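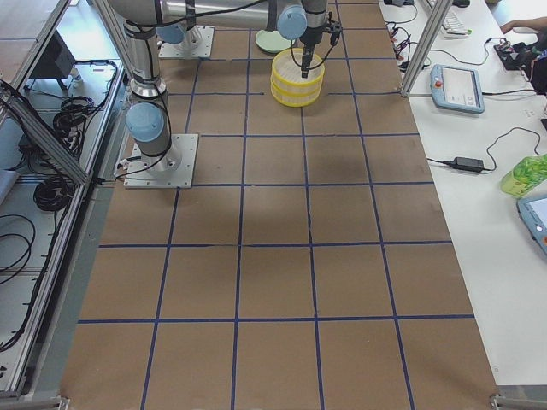
Kraft paper and dark blue tape on the long table.

Siltudeck

A pile of quilt block names, spelled every way I could find them, in one plain CSV. There are 2,000 rows. I started typing them up one December when I was supposed to be finishing a binding, and then Anitha Sundaram mailed me her mother's notebooks and, well, the binding still isn't finished.

What you get

blocks.csv is the main file. One row per name, so a block with five names gets five rows that share a block_id. I went back and forth on this (my first try had all the names stuffed in one cell with semicolons, and it was awful to search).

sources.csv says where each name came from: a notebook, a club newsletter, a label on the back of a quilt, or somebody telling me on the phone.

sample.csv has 200 rows if you just want to poke around before grabbing the whole thing.

Columns in blocks.csv

block_id: a number, means nothing, please don't sort by it and expect sense
name: the name as written in the source, bad spelling and all
name_clean: my tidy version, lowercase, no apostrophes
grid: how the block is usually divided, so 4 means a four-patch, and blank means it's appliqué or I couldn't tell
source_id: matches sources.csv
sure: yes, no, or ask

About that "sure" column. "Ask" means two people I trust disagree. Cornel Filip and Meenakshi Annamalai have been arguing over Churn Dash and Hole in the Barn Door for as long as I've known them, and I'm not getting in the middle of it! Both names are in there under the same block_id. If you think they should be split, take it up with them.

Things that are wrong with it

The newsletters lean heavily toward piecing, so appliqué is thin. Really thin. Hand quilting patterns aren't in here at all.

Names in Romanian and Tamil were typed by me from scans and I read neither, so Cornel and Meenakshi checked those. Anything off in the English ones is my fault.

There are 6 rows where the grid column has a question mark in it. I know about them. They break the column type in some spreadsheet programs, and you can swap the question marks for blanks without hurting anything.

Dates aren't included. Half the notebooks have no dates and the other half have ones like "after the flood," which I love but can't put in a column.

Using it

Do what you like with it, just keep the sources file alongside. Marin Kadrić made a little label printer script called Godinho that reads blocks.csv directly, and it wants the file saved as UTF-8 or the accents come out as soup. Ask me how I know.

Sending me names

Open an issue with the name, where you saw it, and the layout if you have it. Photos of the block are great. Please don't send whole scanned books, I can't use those. I usually get to new names in the evening, after the dishes, so give me a while.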